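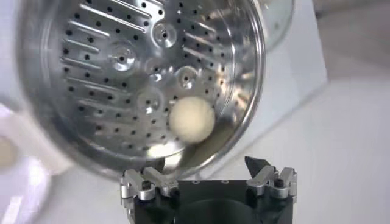

A stainless steel steamer basket with a perforated floor, holding a single cream-coloured ball.

Vitcombe canteen kitchen moves to perforated steel baskets

The central kitchen at Vitcombe has replaced its bamboo steamers with stainless steel baskets and will use them for all steamed buns and dumplings from July. The kitchen supplies 3 canteens on the site and produced 2,489 steamed portions in the last month for which it has published figures. The month before, the total was 2,403.

The baskets were supplied by Ganero, a catering equipment dealer, under a contract that also covers lids and spare rings. They have a curved side wall and a floor pierced with small round holes. Raised ribs and domed bosses are pressed into the same sheet. According to the kitchen's equipment note, the raised parts hold food slightly clear of the metal, so that steam can pass beneath it and water can drain away.

Bamboo baskets absorb some of the moisture that rises through them. Steel does not, and water that condenses under the lid can fall back on the food and mark the surface of a bun. The kitchen has dealt with this by fitting a cotton cloth beneath each lid and by opening the lid slightly for the final part of the steaming time. Cooks have also been told to leave more space between pieces and to keep them away from the side wall, where a risen bun may stick.

Paper liners remain in use for filled buns. Plain buns may be placed directly on the floor of the basket if it has first been wiped with a thin film of oil. Liners must be smaller than the floor, as a full sheet covers the holes and slows cooking at the centre.

The main reason given for the change is cleaning. The old baskets had to be scrubbed by hand and dried overnight on racks, and those with split rims were thrown away. The steel baskets go through the dishwasher with the trays. The holes still need a stiff brush if dough has dried in them, and the instructions call for a soak in cold water first, as hot water sets the starch.

Oda, the firm that services the kitchen's steam ovens, checked the fit of the baskets before the order was confirmed. It recommended a lower water level in the base pans to stop boiling water from reaching the lowest basket. The level has been marked on each pan.

The bakery at Pundine, which makes the dough, has not changed its recipe. Portion weight is also unchanged. The kitchen plans to look again at proving times once 1,000 portions have been steamed in the new baskets, and the revised timings will be posted beside the steamers. The remaining bamboo baskets will be kept for serving.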